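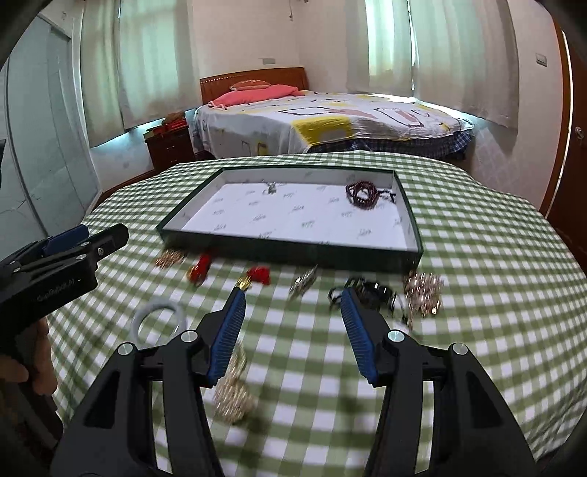 Zahira Teoh says a tray is where small things go to be forgotten, and she told me so the first day I taught this course in Clatstead. I've been arguing with her ever since, and this chapter is more or less my side of it!

Chapter 8
Sorting the Small Stuff

109 shares | 99 comments

So far we've worked with big things: coats, bedding, the pans that won't stack. Now we come down to hair clips, bracelets, bangles and all the bits that end up at the bottom of a bag. I find these harder than a whole closet (I once spent most of an October evening on a single drawer), and my students usually do too.

My way is to get everything out on a cloth first. A checkered one is nice for this, like the green-and-white one at the start of the chapter, and a shallow box tray can sit at the back of it. Then I lay things out in a loose row with space between them, so a silver clip doesn't slide under a clump of beads and a round bangle gets a spot of its own. Beaded pieces go down gently, please. Loops love to catch on prongs, and then you're picking at knots when you meant to be sorting.

What goes in the tray? I start with what I'd reach for tomorrow morning. Leonardo Mancuso, who taught the Maglaya evening group before me, starts with whatever tangles most, and his trays do look better than mine. Try both before you get to the exercises.

We'll take hair pieces first, then bracelets and bangles, then the odd sparkly things that don't belong to any group. Keep a scrap of paper next to you for repairs, and leave the lid off the box until the section on storage.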